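Stuvar: Simulated Kitchen Tasks for a Two-Arm Robot
Student project report, Introduction to Automation
Submitted 18 March 2019
Project lead: Andor Szalai

1. Background

The Stuvar project was carried out by a team of five students as part of the second-year automation course. Its purpose was to build a simulated kitchen in which a pair of robot arms could be programmed to put dishes away, and to compare two methods of control under the same conditions. The department has one physical arm, and it is booked for most of the term by the graduate sections. Working in simulation allowed the team to run trials overnight and to make mistakes without damage to equipment.

The project continues work begun by an earlier student group, whose simulator, Mevard, handled only blocks on a bare table. The Stuvar team kept the Mevard physics settings and replaced everything else.

2. Kitchen Model

The kitchen consists of a gray countertop, a wire dish rack, a microwave oven and a plate. Each object was modeled separately and then placed by a short script, so that its starting position could be changed between trials. The dish rack took the most time. Its bent wires produced a large number of contact points, and the first version slowed the simulator to an unusable speed. Drastico, a mesh reduction script written by two members of the team, brought the rack down to 582 contact surfaces - still a high number, but one the lab computers could handle.

Lighting was set up in February. The team chose to keep cast shadows turned on, although this lengthened each rendering, so that images used by the vision program would include some of the difficulties found in a real room. The plate was given a glossy finish for the same reason.

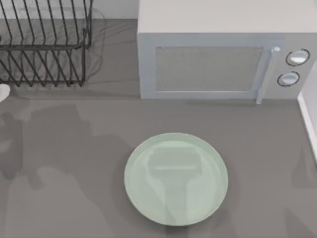 3. Method

The task in every trial was to pick up the plate, lift it clear of the counter and place it upright in the rack. Two controllers were tested. The first followed a fixed sequence of positions worked out by hand. The second estimated the location of the plate from a rendered image and planned its own path. Each controller was given 200 trials, with the plate's starting position shifted by a small random amount every time. A trial was stopped after 700 simulation steps if the plate had not been placed.

A trial counted as a success only if the plate remained in the rack after the gripper opened. Plates that leaned against the outside of the rack were scored as failures.

4. Results

The fixed sequence succeeded in 88 trials and the image-based controller in 131. Most failures of the fixed sequence occurred at the grasp, when the plate had been shifted too far from its expected position. The image-based controller seldom missed the plate, but it often struck the upper wires of the rack on the way in. In 12 trials it located the edge of a shadow instead of the rim of the plate and closed on nothing.

5. Remaining Work

Opening the microwave was part of the original proposal and was not completed. The door hinge is modeled, but the grasp on the handle proved unreliable and was dropped from the schedule after the second progress review. The team recommends that the next group begin with the handle, using a slower approach speed.

The source files, trial logs and object models have been placed in the course archive under the folder name Kocabaş. Instructions for installing the simulator on the lab computers are in the same folder - readers should note that the older Mevard configuration file must be removed first.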